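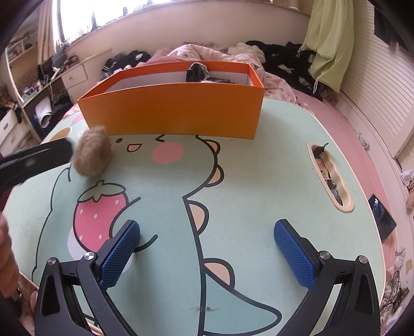
The winking dinosaur on the mint-green mat, strawberry off to his left.

Flurano cooling mat, reviewed by Bernice Kyei

I sleep hot, my daughter sleeps hotter, and our upstairs bedrooms hold the heat until well past midnight. So I went looking for something cheaper than a second air conditioner and ended up with the Flurano mat from Flurance. It cost me $52 and I've been using it since August.

I love this thing! It goes over the bottom sheet and feels cool when you first lie down (really cool, like the other side of the pillow). That first chill fades after a while, but the mat never gets clammy the way our old gel pad did, and it doesn't crackle when you roll over. My daughter stopped coming into our room at 2 in the morning, which would have sold me all by itself.

Washing is easy. Cold water, gentle cycle, hang it up. The corner straps are a little short for a deep mattress, so mine pops loose at the foot end every few nights and I have to tuck it back in. I wish they'd add a couple of inches there.

My friend Mansa Quansah has the plain one from Aryee and says hers feels thicker. I tried it at her place and still like mine better, mostly for the softer edge binding. I'm ordering another for the guest bed before summer.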